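Minutes of the Food and Beverage Subcommittee, Bullstead Hotel and Dining Rooms, held in the Swanson Room in September. The meeting opened at 2 p.m. with Ikhsan Chong in the chair.

**1. Previous minutes**

The minutes of the previous meeting were accepted without amendment.

**2. Dining room trading**

The Chair tabled the booking report. The Swanson Room served 354 covers across the long weekend, with the strongest demand at the second evening sitting. Members noted complaints regarding delays to main courses at that sitting. It was agreed that bookings on the half-hour be suspended until the second grill station is commissioned.

**3. Spring menu**

The kitchen presented the draft menu. The barramundi and the lamb shoulder were approved. The eggplant entrée was referred back for recosting, the present plate cost being above target. The wine list from Brerulix was approved subject to the inclusion of two further whites by the glass.

**4. Dinner and stay package**

The package is to be offered at 200 dollars per couple on top of the room rate, covering three courses and breakfast. Corkage is excluded. Members asked that the cancellation terms be printed on the voucher.
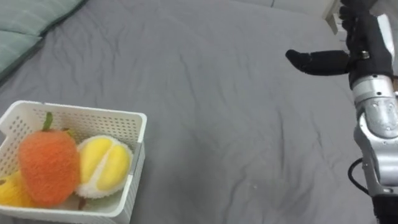

*Item 4: grey sheet and pale green quilted pillow.*

**5. Function bookings**

Verkeo has requested the courtyard for a seated dinner of 100 guests. The Chair advised that the courtyard licence requires service of alcohol to cease at 10 p.m. The booking was approved on that condition, with a deposit payable on confirmation.

**Action:** I. Chong to write to Verkeo with the licence conditions and the deposit invoice.

**6. Other business**

Replacement of the coffee machine was deferred pending a further quote.

The meeting closed at 3.40 p.m.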